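Foro de pequeño comercio > Proveedores y plataformas

Tema: Marketplaces que se quedan el 30 y te dejan las devoluciones

ropero_de_lola
Abro hilo para desahogarme, que la terapia está más cara que la cuota de autónomos. Tengo una tienda pequeña de punto y algo de segunda mano. En junio me apunté a Petdale porque me prometieron «visibilidad». Visibilidad he tenido: 57 pedidos en un mes. Hecha la cuenta de comisión, envío promocionado y devoluciones, me han quedado 244 euros. Por ese dinero me visibilizo yo sola en la puerta con una pandereta.
¿Alguien ha salido de ahí sin perder las reseñas?

mercero57
Las reseñas no te las llevas. Son suyas, está en las condiciones, en el apartado que se lee con lupa. Yo me fui a Ikberg y estoy más o menos igual, pero con una web más bonita en la que perder dinero.

Tamura_hilos
No estoy de acuerdo con el tono. A mí Petdale me funciona. Subí precios solo allí para cubrir la comisión y el que quiere pagar menos me busca por fuera. Si vendes al mismo precio en los dos sitios, el problema no es la plataforma.

ropero_de_lola
Tamura, la cláusula 3 dice que no puedes ofrecer un precio menor en tu propia web. ¿Tú la has leído?

Tamura_hilos
La he leído. Mi web no tiene precios, tiene un teléfono.

mercero57
Eso es de ser muy listo o de estar muy mal asesorado, según quién te coja la llamada.

Matvii Tymoshchuk
Buenas. Yo llevo el almacén de Hrytsenko, ropa de punto al por mayor, así que veo esto desde el otro lado. A las tiendas que nos compran les pasa siempre lo mismo: la plataforma hace el descuento, la clienta cree que lo hace la tienda, y cuando se acaba el descuento la tienda queda de usurera. Una clienta nuestra vendía un jersey a 68 euros en su local y se lo encontró rebajado en la aplicación sin que la avisaran. La diferencia la puso ella. Reclamó y le mandaron un cupón para anunciarse.

ropero_de_lola
Un cupón para anunciarse. Me lo bordo en un cojín.

pili_retales
Pues a riesgo de que me tiréis piedras: mi madre vende arreglos y prendas sueltas en Petdale desde el sofá y está encantada. No tiene local, no paga alquiler y no sabe lo que es un margen. Igual el invento está pensado para ella y no para vosotros.

mercero57
Pili, ese es justo el problema. Compito con tu madre. Y tu madre gana.

pili_retales
Mi madre gana siempre, llevo toda la vida avisando.

Tamura_hilos
Volviendo al tema. Lola, ¿qué fotos subes? Porque en Petdale te penalizan si no hay fondo blanco, y te bajan en el buscador sin decirte nada.

ropero_de_lola
De fondo blanco no tengo ni la pared. Pongo el punto negro sobre la estera y a correr. Van tres:
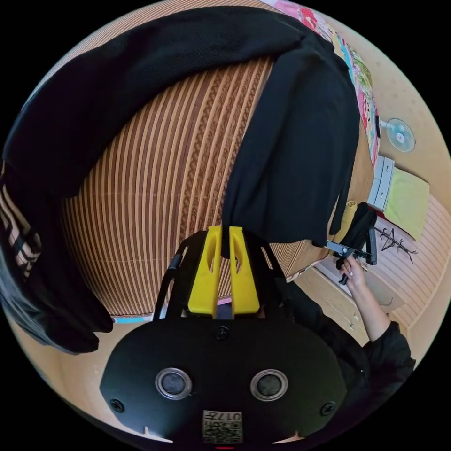
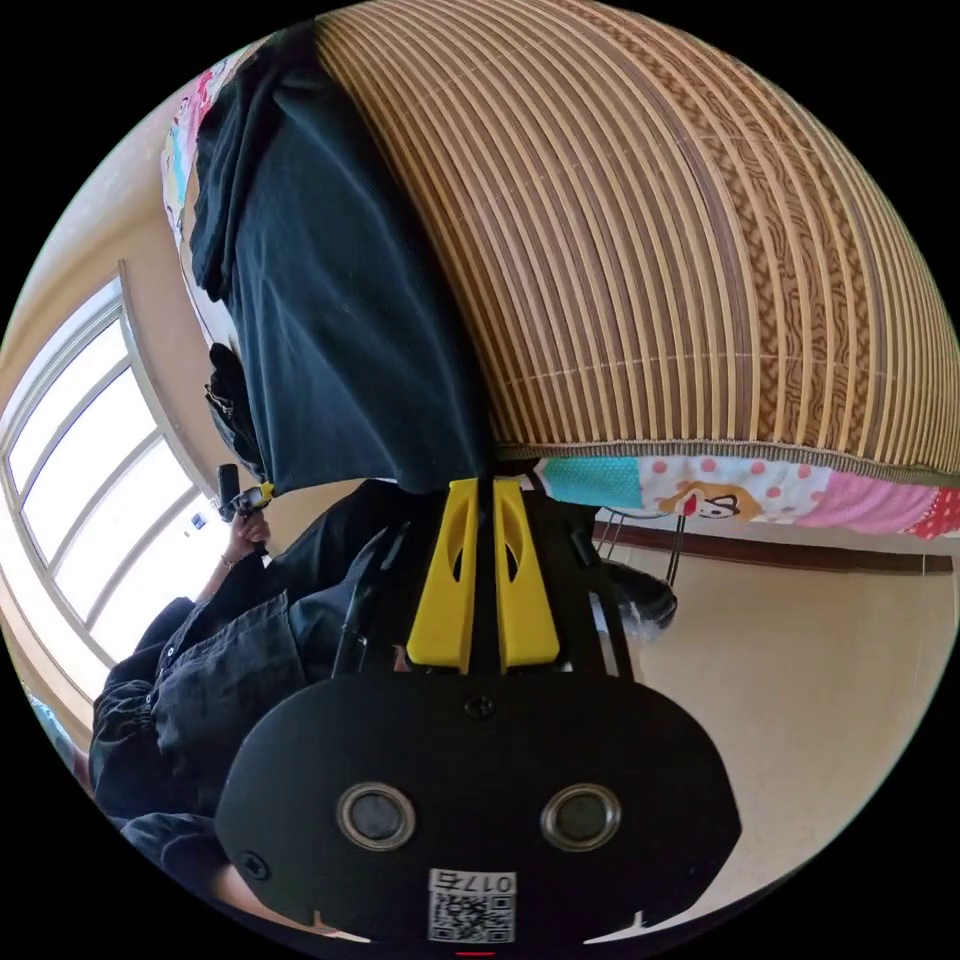
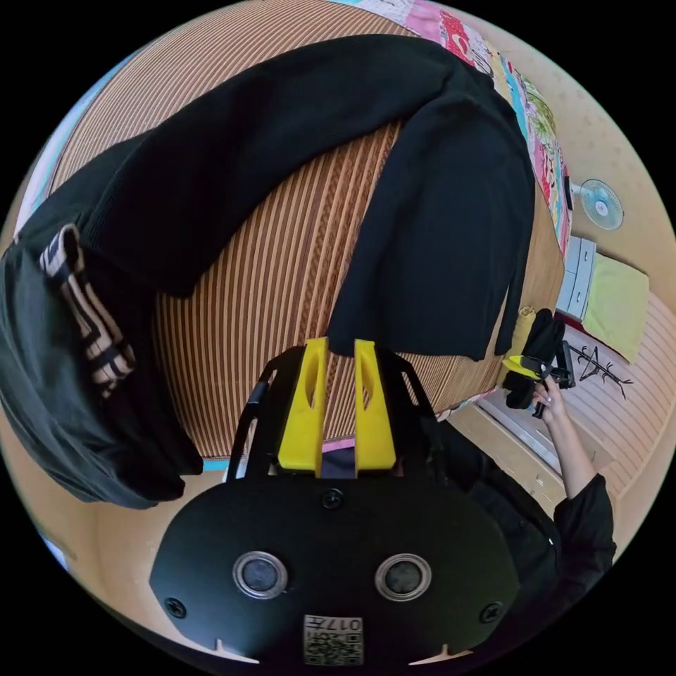
Respuestas más recientes

Tamura_hilos
Lola, con cariño: ahí no sé qué vendes, si la prenda o la estera.

ropero_de_lola
A estas alturas, lo que me compren.

mercero57
Yo compraba la estera. Y el fondo blanco está sobrevalorado, en Ikberg lo puse impecable y vendí lo mismo – o sea, poco.

Matvii Tymoshchuk
Para prenda negra yo usaría un fondo liso claro, una sábana vale. Pero no te gastes dinero en eso antes de decidir si te quedas. Mira primero cuánto te cuesta cada devolución, con la bolsa y la etiqueta incluidas. Muchas tiendas no cuentan la bolsa.

ropero_de_lola
No contaba la bolsa. Acabo de contarla. Me voy a tumbar un rato.

pili_retales
Si te das de baja, hazlo antes de fin de mes, que la cuota se cobra entera. Mi madre tiene una amiga que se despistó un día y pagó el mes completo.

ropero_de_lola
Baja pedida hoy, sábado 20 de septiembre. Me sale un mensaje que pregunta si estoy segura, luego otro que pregunta si estoy segura de verdad, y luego una encuesta. En «motivo» he puesto «pandereta».

Tamura_hilos
Sigo pensando que te precipitas. Si a la vuelta quieres el truco del teléfono, me escribes por privado.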